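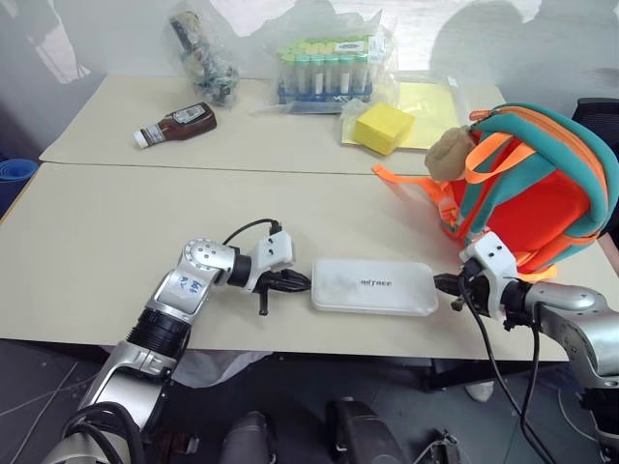

Is a plug-in water descaler worth the money, or am I being had?

Posted by kettlefur

We moved to Vernerport in October and the water is like liquid chalk. The kettle furs up inside a fortnight and the shower head already has a beard. A man at the home show tried to sell me a Prikix, one of those boxes that clips round the rising main with two wires wrapped about the pipe. You plug it in and it is supposed to "retrain" the limescale so it won't stick. He wanted 330 for it, or 300 if I signed there and then, which put my back up straight away.

My brother-in-law swears by his, but he also swears by magnets in his shoes. A proper softener from Fröhlich was quoted at 800 fitted and we don't really have the cupboard space. Has anyone had one of these wire things long enough to know? I don't want a link to the maker's website, I have read it, and it is mostly pictures of waterfalls.

3 replies

Bernd Ostermann

I fitted kitchens and bathrooms for a long time and took plenty of these off walls. Lights still on, pipes still furred. I won't say none of them does anything in any water, but I never opened up a cylinder in a house with one and thought, well, that's clean.

Ask the seller two things. First, what hardness reading should you get before and after? He will say the reading doesn't change, and that is true, the calcium is still in there. So then ask how you would tell if the box had stopped working. I have yet to hear a decent answer to that one - usually it is "your towels will feel softer".

A softener does work, but it eats salt, it needs a drain and you should keep one unsoftened tap for drinking. If you haven't the cupboard, buy citric acid powder. A couple of spoonfuls in a kettle of water, boil, leave it, rinse well. Take the shower head off and soak it in the same stuff. Keep it away from marble and any natural stone. Also turn your hot water down if it is set very high, as scale forms faster the hotter you run it.

And never sign at a show.

mrs_tansy

We have had one 4 years and I think its brilliant, kettle much better. We did get a Darari filter jug at the same time though.

kettlefur

Thanks both. Mrs Tansy, do you fill the kettle from the jug? If so I suspect the jug is doing the work. Bernd, I've ordered the citric acid and will do the shower head tonight. Does it matter if the head is chrome plated? The finish is already a bit tired at the edges and I'd sooner not finish it off.

Bernd Ostermann

Weak mix, half an hour, then rinse and look at it. If the plating is already lifting, leave it out of the soak and just rub the rubber nozzles with your thumb.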